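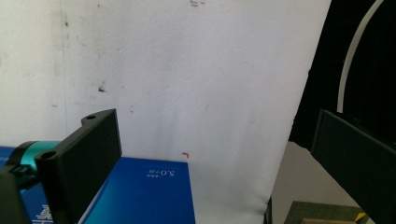
A reply from Kerero wants to know if it's worth keeping the original boxes at all, when flat ones are so cheap now.

I keep the sturdy ones. A printed box with its barcode label still on is easy to spot on a shelf, and the flaps have already learnt where to fold.

Blue ones get reused most in our workroom. Open it on the table, soft things at the bottom, flaps left up until the very end – I always remember something late.
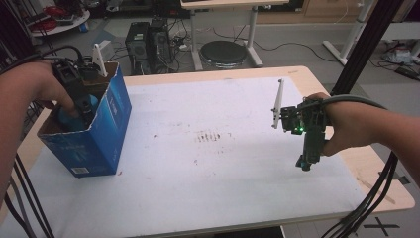
Cables go in a different box. I used to put everything in together and spent ages untangling it at Murkwood.

The white surface is next. It marks easily and I've let it go since August.

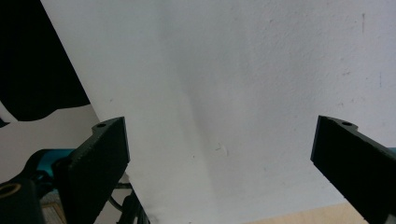 What do you use on small marks? A damp cloth first, then a bit of washing-up liquid if they stay put. I leave it 2 minutes and wipe again.

Cream cleaner took the shine off the old one, so I've stopped buying it.

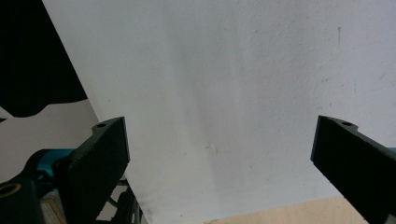

Murkwood Workroom Notes, no. 54

The longer version of this is in the notes, with the shelf list. Still to do: new labels, and find the thick marker. Fitico had them in packs of 8 last time – I'll look tomorrow.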